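Switching two dogs to a weighed ration, month one

I said in the last post that I would write up the feeding change once there was a full month of data, so these are the August numbers and the method behind them. Both dogs are neutered adults, kept indoors overnight, with the same yard access. The older one is a kelpie cross and the younger one is a small terrier of uncertain parentage. Neither was obese at the start. The kelpie cross had a body condition score of 6 out of 9 at her last vet visit, and the terrier was rated ideal.

The old method was a plastic scoop. I weighed ten consecutive scoops of the same kibble before starting and the spread was larger than I expected, mostly down to how hard the scoop had been pushed into the bin and whether the top was levelled. Kibble diameter matters too. The larger biscuit leaves bigger voids, so a scoop calibrated on one product is no use on another.

The food is Brendar adult maintenance, listed on the bag at 3,556 kcal per kilogram metabolisable energy. I converted that to kcal per gram once, wrote it on masking tape and stuck it to the lid. The feeding guide on the bag gives a range by body weight, and I treated the lower end of the range as the starting point for the kelpie cross and the midpoint for the terrier. Treats come out of the daily total. Training treats are weighed into a lidded tub each morning and when the tub is empty, that is the end of treats.

Procedure:

Scale on a level bench, zeroed with the bowl on it.
Ration weighed to the nearest gram, split evenly between morning and evening.
Bowl down for 15 minutes, then lifted.
Anything left is weighed back and subtracted in the log.
Dogs weighed weekly, before breakfast, on the same bathroom scale (me holding the dog, less me).

The bathroom scale is the weak point. It reads in 100 gram steps, which is acceptable for the kelpie cross and poor for the terrier. I have started putting the terrier in a washing-up tub on a parcel scale, which he tolerates for long enough to get a stable reading if the tub has a towel in it.

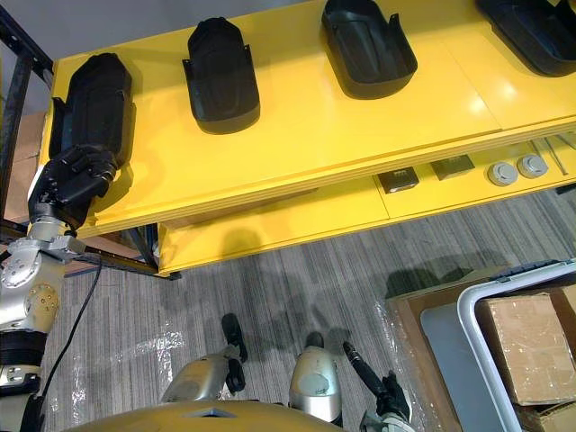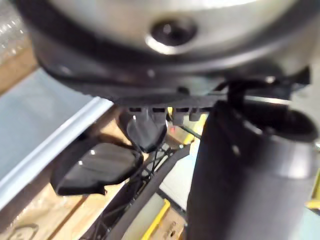

Black moulded shells along a yellow shelf top; silver cylinder with a toothed black band.

Results. The kelpie cross lost 800 grams over the month. Her ration was held constant for the first fortnight, then raised slightly when the weekly loss went above the rate the vet had given me. The terrier stayed within the resolution of whichever scale was in use, so I am recording him as no change. Leftovers were nil for the kelpie cross on every day of the log. The terrier left part of his breakfast on 6 mornings, all of them hot, and finished his evening meal each time.

Stool quality was unchanged for both. There was one case of scavenging (compost, kelpie cross) and I have left that day in the log with a note, as I have no idea what energy value to assign to half a sweet potato and its skin.

On equipment, the kitchen scale is a Roltis with a removable top plate. It drifts by a gram or two if left switched on, so I zero it for each bowl. The auto shut-off is too short for two dogs' meals done in sequence and cannot be changed. Kibble is stored in its original bag inside a Mrema bin, with the bag rolled down and clipped. I stopped tipping it straight into the bin some time ago. The fat residue on the walls goes rancid and you lose the batch number, which you want if there is ever a recall.

I trialled a Genine slow-feed bowl for the kelpie cross as well. Eating time went from under a minute to a bit over four. It made no difference to the ration, but she regurgitates less after evening meals. It is a nuisance to clean, as the ridges are undercut and a brush will not reach the base of them. Soaking overnight works.

For next month I will hold the kelpie cross at the current ration until she has been scored again at the clinic. The terrier moves to the parcel scale only, so that his readings are comparable with each other. I also want to repeat the ten-scoop test from the bottom third of a bag, where there is more dust and broken biscuit, and see how far the scoop weight shifts.

Posted Sep 4, 2026
Filed under: dogs, feeding, measurement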